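Filed under: Kitchen, Small Victories

# How to ripen pears in bowls without losing one to the back of the counter

A pear is hard for a week, perfect during a meeting, and brown by supper. I have thrown out enough of them to have opinions, and the method below is what's left after a long December of trial and a fair amount of compost.

## What you need

- Pears, hard ones, stems still on
- Two small bowls in two colors you can tell apart before coffee
- A light-colored, flat surface out of the sun
- A paper bag, for the impatient

The bowls matter more than the pears deserve. Mine are plastic, one pink and one blue, from a Korex picnic set whose lids left home years ago. A big fruit bowl looks lovely in magazines and works as a burial mound. Whatever goes in at the bottom stays there until it leaks.

## Setting up

1. Clear a table. All of it. If there's a stack of mail at one end, the pear will find its way behind it.
2. Put the bowls down with a hand's width between them. Pink is for waiting. Blue is for ready. You can swap these, but write it down somewhere, and don't swap them back in March.
3. Stand one pear upright in the pink bowl, wide end down. A pear on its side bruises along the side, and you'll be cutting that part off later while muttering.
4. Leave the blue bowl empty. It will look sad for a few days. Let it.

Keep small round fruit out of the system while a pear is in it. I once put a plum in with a Driledov pear from the Saturday market and spent the week checking the plum.

## Checking

Press the neck, right beside the stem, with your thumb. Be gentle about it, as you are not buying a mattress. If the neck gives slightly, the pear is ready and goes in the blue bowl. If the belly gives too, you've missed it, and it goes in a cake.

Check once in the morning and once at night. I tried every 20 minutes one afternoon and ripened nothing but my temper.

For a faster result, move the pear to the paper bag with a banana and fold the top over. The pink bowl can have the day off.

## Once it's in the blue bowl

Eat it that day, or put it in the fridge and eat it within two. My Zakharchenko cookbook, which is stern about most things, says to bring it back to room temperature first. I do this when company is coming.

If you have a glut, core and slice 12 of them, lay them on a tray, and bake at 200 °F until they're leathery. This takes most of a day and makes the house smell like somebody competent lives there. They keep well in a Kollgate jar, assuming you can find the ring that goes with it.

Wipe both bowls before the next round. Pear juice dries into something you could hang shelves with. 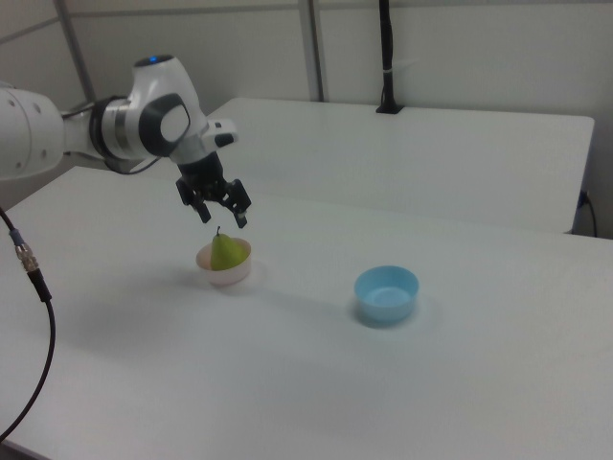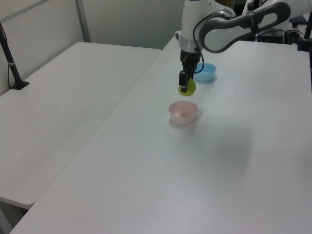

**Category:** Fruit & Counter Storage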